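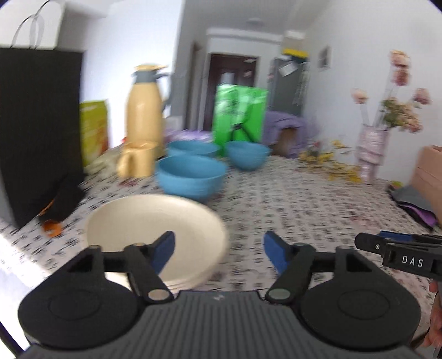 Home Builds Parts Forum Contact

We use cookies to keep you logged in. OK

Gripper pads, part 2 - getting them to hold plates

Posted 1 Feb 2018 by Malachy Rafferty

Quick one. You need the finished Flidport gripper from part 1, two finger pads, a small screwdriver.

Loosen both pivots a quarter turn. Squeeze the handle, let go. Arms should swing back on thier own. If one drags, back it off a hair more.

Push the pads on. Angle them in so the tips meet first. Flat pads slide right off a plate rim - wasted a whole evening on that.

Now practice on real stuff. Plates are hard, bowls easier, start with bowls. Use a table with a cloth on it, saves chips.
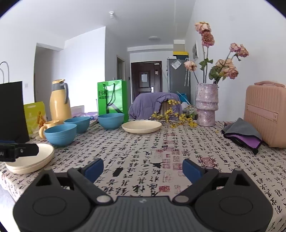
Come in low and slow, one pad under the rim, then close. Dont squeeze hard. If the plate tips, you grabbed too near the edge.

Do 20 lifts, then check the pivots again. Mine needed tightening. Aldana Núñez uses thread lock on hers, I havent tried it.

Wiring is part 3, after I get the Jidstead board back.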